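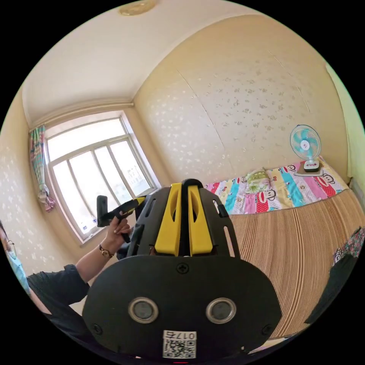 Figure 1. Hand-held gripper in a bedroom, view from the tool's own camera.

Week 6 handout: Learning from hand-held demonstrations
Instructor: Mostafa Ouazzani. Lab sessions: Wayne Beaulieu.

Reading before lab: the Bouvier notes, sections on wide-angle lenses and on action labels. The second half of section 4 can be skipped.

1. The question

Last week we trained a policy from teleoperated data and saw that it did poorly once the room changed. This week we look at a data set collected without a robot. A person carries a gripper through a home and does ordinary chores with it. A camera on the tool records what the fingers are doing and what is around them. The policy is then trained on the video, the finger opening and the path of the tool.

The method question is whether 2 changes help at the same time: more rooms, and fewer demonstrations per room. The Cerska study holds the total fixed and varies only the number of rooms.

2. The data

The full set has 1758 demonstrations. After filtering, 624 were kept for the bedroom tasks (straightening bedding, picking up clothes, moving small things from bed to floor or back). The rest are kitchen and hallway tasks, which we do not use in this course.

Filtering removes a demonstration when:
- camera tracking is lost for more than a second
- the finger opening cannot be read from the image
- the task was started but not finished

Most of the losses come from the first rule. Plain walls and bright windows both give the tracker trouble, and bedrooms have plenty of each. 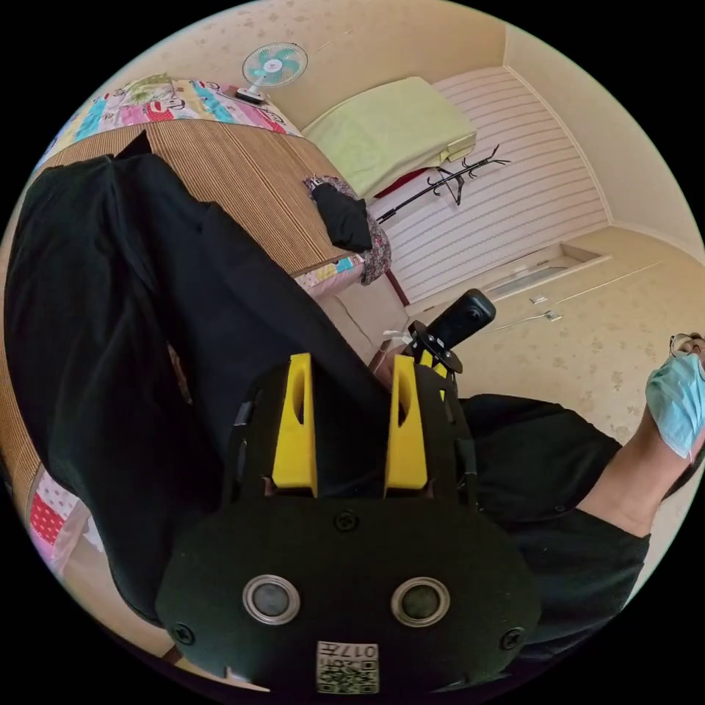
Tracking runs on the whole wide view, and the policy gets a smaller version of the same image. We do not flatten the lens distortion. Flattening stretches the edges and throws away resolution near the center, where the fingers are. The black area outside the image circle is left in too. Wayne tried cropping it and the scores did not move.

Note that people show up in the view. The person recording can come into it, and so can their clothes. A robot arm will never look like that at test time. For the lab, train once with the raw images and once with random patches masked out along the sides, then compare.

3. The result

With all 624 demonstrations and the widest spread of rooms, the policy finished 70 percent of trials in a home it had not seen. With the same number of demonstrations from a single home, it mostly failed before the first grasp. The failures were reaching errors: the tool stopped short or closed beside the object.

The test home was the apartment in Wolturberg. All trials used the Skomeo arm, with fingers of the same shape as the ones on the hand-held tool. Keep this in mind when you read the discussion. We have no numbers for a different finger shape.

4. For lab

Bring your tracker output from week 5. Plot the tool path for three demonstrations of your choice, mark where the fingers close, and write a paragraph on anything that looks wrong. Check the scale of the path before you plot it. Several groups had meters and centimeters mixed up last time.

Write-ups go in the course folder by 5 p.m. the day before the next lecture.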